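Kalholm Bead & Button Swap – Questions We Get
Updated May, by the Swap Desk

Do I need to be a member?
No. Members get in at 10, everyone else at 10:30, by which time the good glass is gone. Dues are $24 a year.

What can I bring?
Beads, buttons, clasps and findings. Broken necklaces are fine if you've cut them apart first. We stopped taking zippers after the spring swap and would rather not discuss it.

Does everything have to be sorted?
By size, yes. By color would be lovely – we live in hope. Each table is limited to 200 lots, and a sandwich bag of mixed "vintage" counts as one lot, however you feel about it.

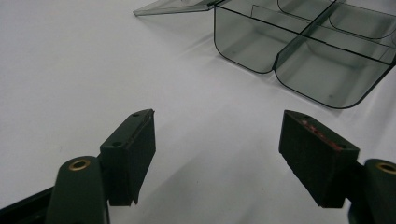 Compartment organizer with the lid open.

Any lidded box will do, provided the lid stays shut on the stairs. Put your table number on the bottom, where it can't be swapped along with the top.

Are Kolář buttons worth anything?
To the person across the table, usually less than to you. We don't do appraisals.

Can I pay cash?
Swaps only until noon. After that, cash is fine, and so is haggling, within reason.

Where do I park?
Behind the Sudmont Street hall. The bakery lot is for the bakery, and they do check.

Contact: Swap Desk, P.O. Box 2619, Kalholm | © Kalholm Bead & Button Swap | Back to top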